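# The arm that stopped telling us things

Tuesday's fault log for the microphone table runs to 87 lines, and I don't believe half of them.
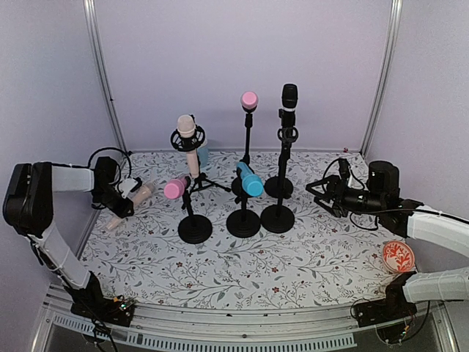

## What the log says

According to the log, the left arm lost its wrist reading for 9 seconds, got it back, and carried on as if nothing had happened. The controller calls that a "recovered event". I call it an arm with a gripper on the end moving blind beside a crowd of mic stands.

Jagadeesh reckons it's the cable. It loops up over the gripper, and every time the wrist rolls, the connector takes the strain. Fair enough. But he reckoned it was the cable last time too, and we swapped it, and the vendor's nice man told us the problem was closed.

## What bothers me more

The software is supposed to freeze both arms when either one drops out. The right arm kept going. Natalia went through 2,683 older records and found 12 more dropouts where the other arm never paused, all of them marked green. Green! Whoever picked that colour has never had to stand near the thing.

I've been promised a firmware update that "improves fault behaviour". I'd like to see that written down with a test behind it before I put my hands anywhere near that table again.

For now we run at quarter speed, with Hanan on the stop button. Jagadeesh is ordering another cable.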